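Flivwood gets its night train back

2018-09-19

I've been moaning about the loss of the Flivwood sleeper for so long that friends have started changing the subject, so you can imagine the noise I made over breakfast when the news came through. It's coming back! Skellon, the rail holiday firm, says it will run a night train between Flivwood and the coast at Vivach from next April, with tickets on sale before Christmas.

The train will go on Fridays and Sundays to begin with, leaving Flivwood late in the evening and getting into Vivach in time for breakfast. There will be eight carriages, two of them with proper beds and the rest a mix of bunks and reclining seats. Skellon tells me the beds come in cabins for two, with a washbasin, and that you can book a whole cabin to yourself if you don't fancy sharing with a stranger who snores (I am the stranger who snores, so I'll be paying the extra).

What pleases me most is the stop at Nimri. The old train used to rattle straight through in the small hours, which always seemed daft when half the walkers on board were heading for the hills just behind the town. The new one will pause there for 20 minutes at dawn, and the local bus company has agreed to send a bus down to the station to meet it. Anyone who has stood outside Nimri station at first light with a rucksack and no taxi will know how welcome that is. 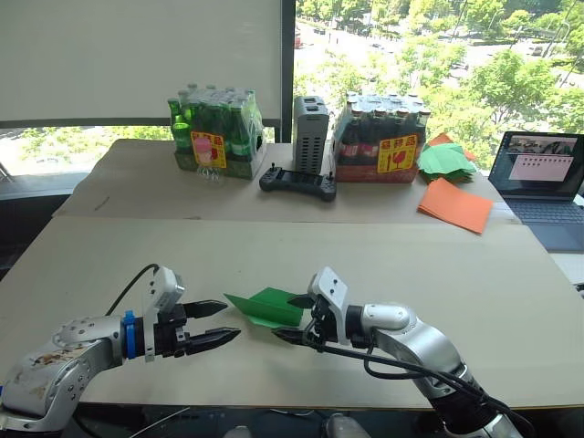
Prices haven't been fixed yet, and I did push. All I could get was that a reclining seat will cost less than the day train plus a cheap hotel, and that the early tickets will be sold in small batches. Bikes will go free as long as you book a space, and dogs can travel in the seats but not in the cabins — a shame, though I do see why.

Hotels in Vivach seem cheerful about it. I rang round a few yesterday afternoon and every one of them had already heard. Spring is the quiet time there, when the cafés along the front are half shut and you can have the whole beach to yourself, and the owners would love a few more people turning up hungry on a Saturday morning. One guest house near the harbour is talking about opening its dining room at seven for anyone stepping off the train, whether they're staying the night or not. Put me down for the kippers.

There are a few grumbles. The bar car isn't coming back, at least not in the first season, so it'll be a trolley with tea, sandwiches and small bottles of wine. And the Sunday train home gets into Flivwood a bit late for anyone who has to be at a desk by eight. Skellon says it is still talking to the track people about an earlier slot, but I wouldn't plan your working week on it.

The first season is down for 21 weeks, so it'll carry on through the summer and stop as the evenings draw in. If the beds sell well there could be a third night added midweek the year after. I'd go on a Friday if you can, as the sun comes up over the water on the last stretch before Vivach, on the left-hand side of the train, and I'd set an alarm for it.

I'll put the fares up on this page as soon as I have them.

Like a bit of travel news with your morning tea? Sign up for our weekly newsletter. You can unsubscribe whenever you like.

Contact us | © 2018 All rights reserved | Back to top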